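4.2. Redistribution des tâches au poste de préparation

L'atelier de Wanimow prépare des commandes alimentaires de petit volume et remet en place, entre deux séries, les contenants et les ustensiles du poste. Avant l'installation du bras, ces opérations revenaient à une seule personne par poste, sans fiche de tâche distincte. Le système Pradik a conduit à les séparer en trois catégories : manipulation automatique, reprise manuelle, surveillance. Nous avons relevé 667 séquences au cours du mois de septembre, dont 555 ont été retenues après élimination des enregistrements incomplets.
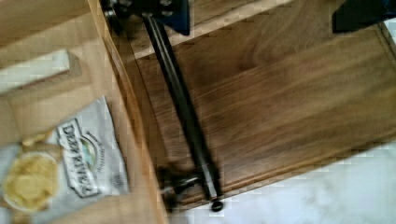

La catégorie qui a le plus évolué est la reprise manuelle. Définie à l'origine comme une intervention sur incident, elle recouvre désormais une part de préparation que les opérateurs effectuent d'eux-mêmes avant le cycle. Les éléments munis d'une poignée en barre, comme ce panneau de bois à tige noire voisin d'un compartiment où est posé un sachet de chips Deep River, en donnent un cas simple : la tige impose une orientation de prise, et l'opérateur apprend à présenter la pièce en conséquence. Ce travail d'ajustement n'apparaît dans aucun des indicateurs transmis à l'encadrement, qui ne comptabilisent que les cycles et les arrêts.

Les entretiens confirment ce décalage. Les opérateurs décrivent une journée moins chargée en gestes mais plus fragmentée, l'attention étant sollicitée à des intervalles qu'ils ne choisissent pas. L'encombrement du plan de travail est cité à plusieurs reprises comme source de charge, les objets courants de la cuisine et les pièces manipulées partageant la même surface.

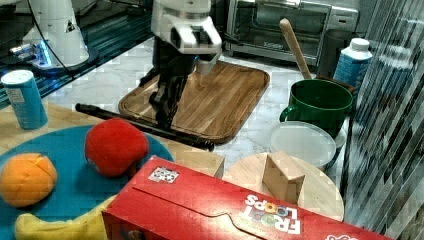
Selon Marit Hellström, la question de l'encombrement masque celle de la responsabilité : avant, dit-elle, un poste mal rangé était l'affaire de celui qui l'occupait, et maintenant on ne sait plus si c'est à l'opérateur de dégager l'espace ou au réglage d'en tenir compte. Torunn Magnusson formule une réserve voisine et demande que le temps de dégagement soit inscrit au planning du mercredi, jour où la rotation des postes est la plus forte.

L'analyse des reprises distingue deux motifs principaux, le défaut d'approche et le défaut de prise. Le second est le mieux documenté, le premier étant souvent corrigé avant tout signalement.

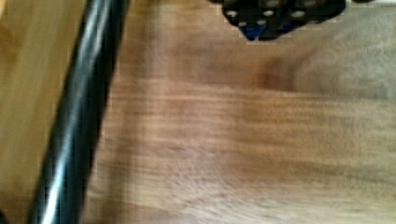
Le jugement porté sur une approche dépend largement du point de vue disponible. Les opérateurs placés à côté du poste se fient à la position d'ensemble du bras, tandis que ceux qui travaillent sur l'écran de supervision disposent d'une vue rapprochée. Dans cette dernière, un large intervalle de bois sépare la tige noire de la pièce perforée du préhenseur, et le flou de mouvement rend la distance difficile à apprécier. Les désaccords entre les deux groupes portent le plus souvent sur ce type de configuration. La procédure Halvorsen, appliquée sur le site d'Ustel, attribue la décision à l'opérateur présent au poste ; à Wanimow, aucune règle écrite ne tranche.

Sur les 555 séquences retenues, 200 comportent au moins une intervention humaine, toutes catégories confondues. Ce chiffre ne permet pas de conclure à une réduction du travail, puisque la préparation spontanée échappe au relevé. Il indique en revanche où se concentre la compétence requise, à savoir l'anticipation de la prise. 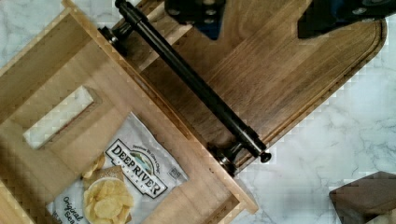 Figure 4. Tige noire à la jonction du cadre de bois clair et de la planche foncée, sous les doigts du préhenseur.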